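Resources > Shared Spaces > Brick Tables

Search this site Enter keywords Go

Sorting and Storing Building Bricks at a Shared Table
November
By Archana Vashisht, Trolldale Activity Services

These instructions apply to any table on which plastic building bricks are used by more than one person. Sorting should be completed before the table is handed over to the next group.

Begin by clearing the wooden tabletop of papers, cups and personal items. Bring all bricks toward the middle of the table and check the floor on each side.
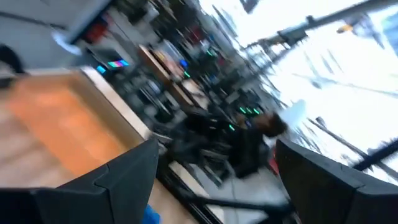

Anju Lodhi wrote to ask that the floor be checked a second time at the end, as bricks are often knocked down during sorting. The procedure has been amended accordingly.

Next, separate the bricks by color. Bricks that have been pressed together must be pulled apart first. Small bricks may be set down in pairs, which makes a missing one easier to notice. Place the bins at the sides of the table so that the middle remains free. Translucent bins are preferred, as the contents can be checked

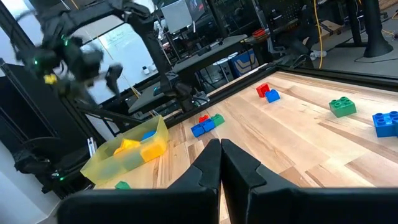

without lifting or tipping them. A bin should be filled no higher than its rim. Where only 2 bins are available, assign one to yellow and orange bricks and the other to all remaining colors.

Bricks should be washed once a month in warm water with mild soap, in batches of no more than 300. Spread them on a towel with the hollow side down and allow about 48 hours for drying before they are returned to storage.
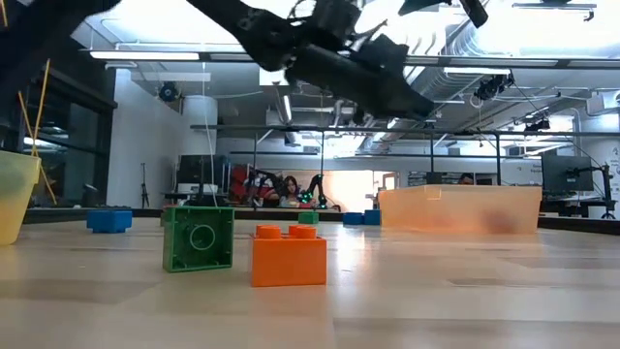 May bricks of different sizes be kept in the same bin?
Sizes may be mixed, provided that the colors are kept apart and the largest bricks are placed at the bottom.

Damaged bricks are to be set aside and reported to the Maurya Street office by Sunday.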